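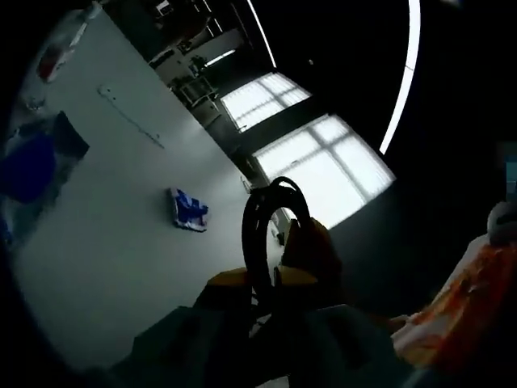

Apr 4, 2019

The condensate problem in the back bedroom is fixed, or at least I have run out of ways to make it reappear. I said in the last post that I would write up the readings, so these are my notes on the wall, the fan and the humidity logger, in the order I dealt with them.

The room is on the north side of the house, with two outside walls. Both are solid brick, plastered directly, with no cavity. Every winter the corner behind the wardrobe grew a patch of black mould from the skirting upwards. I had been treating it with bleach spray, which takes the colour out and does nothing else.

## Logging

I put a Dranex logger on the shelf by the door and a second one on the floor in the corner. Both record temperature and relative humidity every 5 minutes. The shelf logger settled at 53 per cent overnight with the door open, which looks healthy enough. The corner was a different matter. Air there was colder by several degrees and the humidity figure rose to match, so the reading by the door told me very little about the wall.

Anyone doing this should put the sensor where the trouble is. A single reading from the middle of a room is an average of conditions that may not exist anywhere in it.

The logger software exports a CSV with the date and time in one column, which my spreadsheet refuses to treat as a date until it has been split. I did this by hand for the first file and wrote a short script for the rest. The first full file had 528 rows, a little under two days, and was enough to show the pattern: humidity climbs from bedtime, peaks shortly before the alarm, then drops when the door is opened and the heating comes on.

## The fan

The existing extractor in the bathroom next door was an old Carnosau unit on a pull cord. It made plenty of noise. A sheet of toilet paper held against the grille fell straight to the floor. I took the cover off and found the backdraught flap stuck shut with dust and paint, so the motor had been stirring the air inside its own housing for an unknown number of years.

I replaced it with a Uraleo continuous-running model. It trickles all day and boosts when the light is on. The duct run is short and straight, and I swapped the flexible hose for rigid pipe while the ceiling was open. Total cost was well under the quote of 1,750 I had been given for "whole house positive input ventilation", a figure that came without any measurements at all.

Robel Chala, who wired the isolator for me, pointed out that the bathroom door had no gap under it. I planed the bottom edge. The paper now sticks to the grille with the door shut, and it did not before.

## The wall

The wardrobe has moved forward by a hand's width so that air can get behind it. I scraped off the vinyl paint in the corner, washed the plaster down, let it dry for a fortnight and repainted with a breathable matt. I considered insulated lining paper (Hao do a thin one) and decided against it for now. It warms the surface slightly, but it also hides the wall, and I want to be able to see what it is doing.

## Results

Overnight peak humidity in the corner is down by eleven points compared with the same weather before the work. I matched nights by outside minimum temperature, taken from a thermometer on the shed, so this is a fair comparison but a crude one. The shape of the curve has changed too. It flattens off in the small hours where it used to keep rising.

The loggers stay in place until July, when I will change the batteries and move one to the cupboard under the stairs. The script for splitting the date column is untidy but it works, and I can send it to anyone who wants it.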